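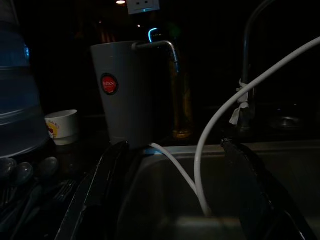 Where do cups go before washing starts? On the counter beside the basin, with the basin itself kept clear until you fill it.

Courses > Household Skills > Unit 2 > The Sink Area

Notes, Imani Obura

Tall tumblers are washed first – they tip easily once the counter gets crowded. Small cups next, then spoons, then bowls. Spoons go in the rack after rinsing. Don't stack more than six pieces on one side.

A hose that hangs into the basin should be lifted out before you fill it. Read the Gadden sheet on faucets for next week.

Related items
Drying Racks and Utensils
Water Jugs: Cleaning and Storage
Counter Layout (N. Nugroho)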